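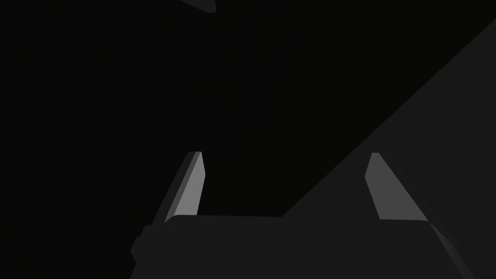

Molten salt pump trial enters second phase at Lau test site

Nov 26, 2025

The Grernine project has begun the second phase of its trial of long-shaft pumps for molten salt storage, following the completion of commissioning work at the Lau test site in September. The new phase will examine how bearings and seals behave under repeated daily starts, a pattern of use common to solar thermal plants which release stored heat in the evening.

Pumps of this type stand in the hot tank and move salt to the steam generator when electricity is required. Operators have reported that unplanned pump removal is among the more costly interruptions to a plant's output, as the tank must be kept at temperature while the unit is lifted, cleaned and inspected. The project aims to extend the period between such removals and to give operators earlier notice of wear.

Under the test programme, two pumps supplied by Clurkuletti will be run through 500 start and stop cycles in a closed salt loop. One is fitted with conventional sleeve bearings and the other with a revised bearing in a harder alloy. Each cycle includes a hold of 90 minutes at full flow, after which the salt is drained back and the shaft is allowed to settle before the next start. Vibration, motor current and shaft position will be recorded throughout.

Flusport, the project's instrumentation partner, has installed sensors above the tank cover, where they can be reached without opening the salt circuit. The company will compare their readings with measurements taken directly from the shaft during planned stops. If the two sets of results agree closely enough, the project will recommend that external sensors be accepted as the main means of monitoring at full scale.

"The first phase confirmed that the loop holds a steady temperature and that the salt chemistry stays within limits," said Nuno Fonseca, technical coordinator of the project. "We can now turn to the question our industrial partners asked at the outset, namely how many starts a bearing will tolerate before clearances begin to open."

Commissioning took longer than planned. A section of trace heating on the return line had to be replaced after uneven readings were found during preheating, and the loop was held out of service for 15 days. The project has stated that the delay was absorbed within the existing timetable and that the budget is unchanged.

The pumps will be withdrawn for inspection at the midpoint of the programme and again at its close. Sample coupons of the bearing alloys, placed in the tank during the first phase, will be removed at the same time so that corrosion can be assessed separately from mechanical wear.

The trial forms part of a wider programme of work on storage components — valves, heat exchangers and tank foundations are being studied under separate agreements. A total of 20 organisations have registered to receive the technical reports. Plant operators who wish to be added to the list should write to the Grernine project office.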